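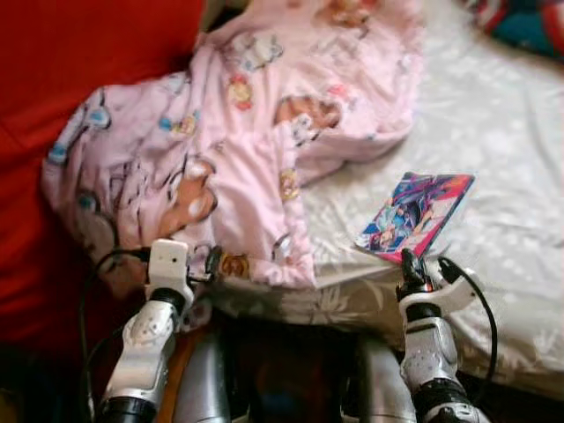
Numbering loose photographs in a family collection

Boxes of unmounted prints need a number on every item before anyone starts writing descriptions. These steps follow the method Theda Wiegand set up for the Watkins papers, a collection of 2,444 prints and negatives.

1. Wash and dry your hands. Clear a flat surface and put down clean blotting paper.

2. Take out one envelope at a time. Keep the prints in the order you find them, even if the order looks wrong.

3. Give each envelope a letter and each print a number, so the third print in envelope B is B/3. Copy any writing on the envelope into the list exactly, including misspellings.

4. Turn the print face down and write the number in the lower right corner with a soft pencil (2B or softer). Press lightly. Do not use pen or adhesive labels.

5. If the back is glossy and will not take pencil, put the print in a polyester sleeve and write the number on a paper slip inside.

6. Enter the number, size, process if known, and any studio stamp. Several Watkins portraits are stamped "Jurnau, Clitmont" and those words go in the studio column, not the title.

7. Scan at 400 dpi for prints larger than a postcard. Go higher for small ones. Name the file after the number, with a hyphen in place of the slash.

8. Return the prints to a new acid-free envelope, no more than 12 to each.

Negatives get their own series, starting with N. Glass plates should be stored on their long edge and are covered on a separate page.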